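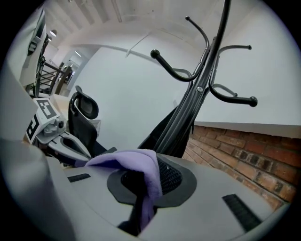 Bursary scheme for young women reopens in Rilincombe, with 44 places

Applications are open again for the Dogar bursary, the fund that pays for young women in Rilincombe and the villages to finish a college course or learn a trade. It closed two years ago when the money ran out. Now back, with 44 places — up from 32 last time — and a longer list of courses.

The scheme is run by Cisus, the local charity for women and girls, out of its rooms behind the market. Forms went up on Sunday evening and the site was down by nine. Working again at the time of writing, bit slow.

Open to women aged 17 to 25 living in the district. You don't need exam results to apply for the trade courses. For the college ones you do need an offer, or at least a letter saying one is coming. Mothers can claim childcare on top and it doesn't come out of the bursary itself. That was the big complaint under the old rules, when plenty of applicants had to choose between fees and a nursery place.

Each bursary is worth up to £1,775. Fees go straight to the college or the training firm. Anything left over can be used for bus fares, books, tools, work boots and so on, but keep your reciepts.

What's covered

Law access, bookkeeping, nursing access, electrical installation, plumbing, tailoring and, new this year, farm machinery. The last one was added after farms on the Fokska side said they couldn't find anyone under forty to drive for them at harvest. Hairdressing has gone from the list, which has not gone down well. Cisus says the college now has its own grant for it and applicants should ask there first.

Former bursary holders will be at the open evenings to talk about what they did with theirs. One is now in the second year of a law degree, the first in her family to go past school. Another fits kitchens and has taken on a trainee of her own. She told us the money mattered less than having someone ring every fortnight to ask how it was going. "I'd have packed it in by November," she said. "Couldn't face telling them on the phone."

The calls are staying. Every bursary holder gets one, same person each time where possible. 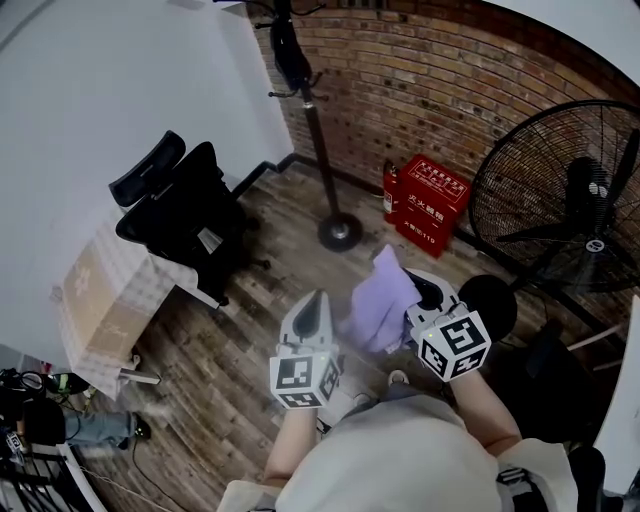
Where the money comes from

Part council, part private. A legacy from a retired Rilincombe shopkeeper got things moving again, and the council has agreed to match it for the first year only. After that Cisus will have to find the rest. A sponsored walk along the Fokska path last summer brought in £1,221 and there will be another this July, starting from the bus station at 10am. Entry forms from the library.

Not everyone is happy. A few parents at the last public meeting asked why there was nothing similar for young men, and were told the council is looking at a seperate scheme. No date for it. One councillor wanted the bursary limited to courses with a job at the end. That was voted down.

How to apply

Online, or on paper from the library, the college front desk or the Cisus office. Two pages. You'll be asked why you want the course and what is stopping you from paying for it yourself. No references needed at this stage. Shortlisted applicants come in for a chat, not a formal interview, and can bring a friend or parent.

Help with the form is on offer at the Cisus office every weekday from 4pm, and late opening to 8pm in the last week. Forms have to be in before the end of the school term. Letters go out in August, courses start the month after.

Anyone who missed out under the old scheme can apply again. Say so on the form, there's a box for it on page two.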